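Landine Dotted Knit Work Gloves, Black

If you spend any part of your day lifting, sorting or carrying, you already know how much difference a decent pair of gloves makes. We've stocked the Landine knit glove for seven years now, and it's still the pair we reach for ourselves when a delivery comes in (usually in February, usually first thing in the morning, when the stockroom is freezing!).

The knit is soft and stretchy, so it follows your fingers nicely, and the small raised dots give you something to hold on with when you're handling smooth plastic tubs, lids, jars and the like. They come in black, so they don't show every smudge, and you can toss them in the wash at 60 degrees with your other work things.

Sizes run from 7 up to 11. If you're between two, Sioned Bevan on our order desk suggests going up one.

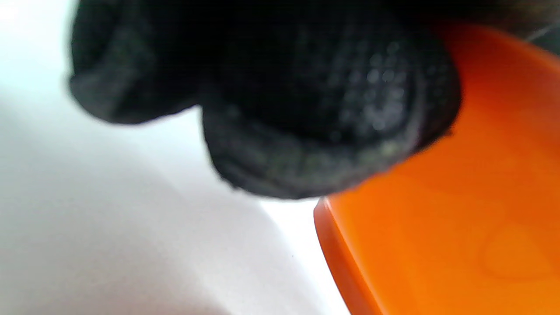 A little fuzz along the fingers is normal with a knit like this one, and it doesn't bother the grip at all. Please don't put them in the dryer, though, as they do shrink.

Item no. 203. Sold by the pair or in packs of 14 pairs. Ships from our Huvville store.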